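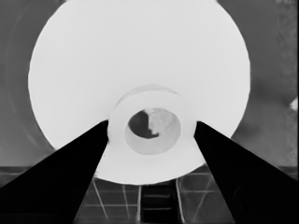 2 min read

Keta Paper Cuts the Fluff From Its Longest Roll

After years of bathroom tissue rolls that kept getting bigger on the label and shorter on the tube, Keta Paper will begin selling a roll in September that has the number of sheets printed on the wrapper, in type a person can read without bending down.

The number is 456. It will replace the terms "Mega," "Mega Plus" and "Family Mega," which Keta has used on three products of nearly the same length.

"We had a meeting to decide what came after Family Mega," said Morenike Amadi, head of household products at Keta. "Someone suggested Dynasty. I asked if we could all go home and come back with a number."

The new line, called Keta Counted, comes in two lengths. The standard roll has 342 sheets and the long roll has 456. Both are two-ply, both are white, and neither is quilted, embossed or scented with anything from a meadow. Sheets are the same size across the line. Keta admits this was not always so with its earlier products, and would prefer not to be asked which ones.

The company made the change after reading its mail. Over the past year its customer desk received 1,741 letters and emails about roll size. Many came with arithmetic. One, from a retired surveyor, came with a diagram drawn to scale.

"People are very forgiving about toilet paper until they feel they've been tricked by it," said Chidubem Olaniyan, who runs the customer desk and answered a good share of the letters himself. "Then they get out a ruler. I've come to respect the ruler."

Keta's packaging was redrawn by the design studio Nwachukwu, whose early proposals included a mountain, a feather and a sleeping lamb. The final wrapper has the name, the sheet count and a thin blue stripe. The stripe was a compromise.

Store shelves will carry a small card showing the price per hundred sheets, a figure Keta hopes shoppers will compare with the roll next to it. The company has compared them already and feels fine.

Keta Counted will be sold in packs of six and 12 at grocery and hardware stores that now carry the brand. The Mega line will be sold until it runs out, which, given the name, should take a while.

Stores that wish to order shelf cards should speak with their usual Keta sales representative.

About Keta Paper
Keta Paper makes bathroom tissue, paper towels and napkins for homes and small businesses. It has never made a Dynasty roll.

Media contact
Titilayo Tijani, Press Office, Keta Paper
Calls are answered until 5 p.m.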